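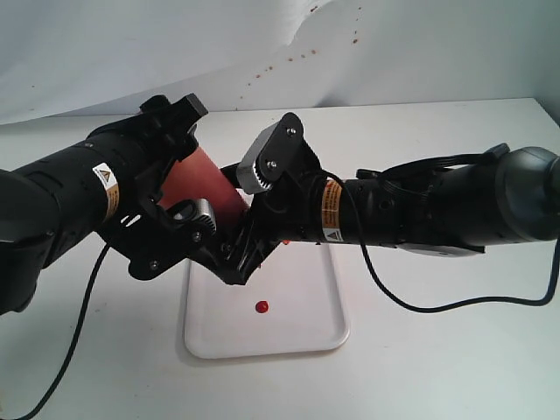
미야자키 마유는 작업대를 고를 때 상판 두께보다 다리 끝의 높이 조절 폭을 먼저 확인한다고 했다. 바닥이 고르지 않으면 두꺼운 상판도 흔들린다는 이유였다.

Jaltska 359 백색 작업대
2024-06-04 / 글 오구라 아오이

Jaltska 359는 조립, 검사, 포장 공정용 고정식 작업대이다. 상판과 하부 프레임은 별도 포장으로 출고되며, 설치 장소에서 볼트로 체결한다. 기존 Telen 프레임을 사용 중인 경우 상판만 주문할 수 있다. 단, Telen 구형 프레임은 체결 구멍 간격이 다르므로 변환 브래킷이 필요하다.

상판
두께는 22mm이다. 표면은 무광 백색이며, 작은 부품을 올려놓았을 때 색 대비가 확보되도록 무늬를 넣지 않았다. 모서리는 같은 색의 띠로 마감한다. 표면 청소에는 중성세제를 희석해 사용한다. 아세톤, 시너, 연마제가 든 세정제는 광택 얼룩을 남긴다. 납땜 작업에는 내열 매트를 별도로 깔아야 한다.

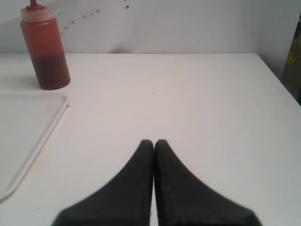

백색 상판의 표면

하부 프레임
각관 용접 구조에 분체도장을 적용하였다. 다리 끝의 조절좌로 높이를 10mm까지 보정할 수 있다. 수평은 대각선 방향으로 번갈아 맞추고, 마지막에 고정 너트를 조인다. 바퀴형 다리는 이 모델에 장착할 수 없으며 Paiva 이동형 프레임을 선택해야 한다.

하중
균등 분포 기준 허용 하중은 80kg이다. 바이스나 소형 프레스처럼 한 점에 힘이 걸리는 장비는 상판 중앙을 피하고 프레임 가로대 위에 고정한다. 상판 관통 고정 시 구멍 가장자리는 실링 처리한다. 처리하지 않은 구멍으로 수분이 들어가 생긴 부풂은 보증 대상에서 제외된다.

주문 및 납기
표준 규격은 재고에서 출고한다. 절단이나 타공이 필요한 주문은 도면 확인 후 생산하며, 생산 착수 이후에는 취소할 수 없다. 도면에는 상판의 앞면 방향을 표기해야 한다. 2월 이전에 출고된 프레임에는 구형 조절좌가 들어 있으며, 신형과 나사 규격이 같아 교체가 가능하다.

댓글

정비반: 구형 조절좌만 따로 살 수 있습니까? 하나가 휘었습니다.
담당자: 구형은 단종되었습니다. 신형을 한 대분 단위로 판매합니다.
hs_lab: 변환 브래킷 쓰면 전체 높이가 달라지나요? 옆 작업대와 붙여 써야 합니다.
담당자: 브래킷 두께만큼 높아집니다. 조절좌로 보정되는 범위입니다.
포장2라인: 유성펜 자국은 알코올로 지웠습니다. 지금까지 변색은 없습니다.

관련 제품
Telen 변환 브래킷
Paiva 이동형 프레임
Kustix 작업대용 선반
Kustix 내열 매트
Jaltska 신형 조절좌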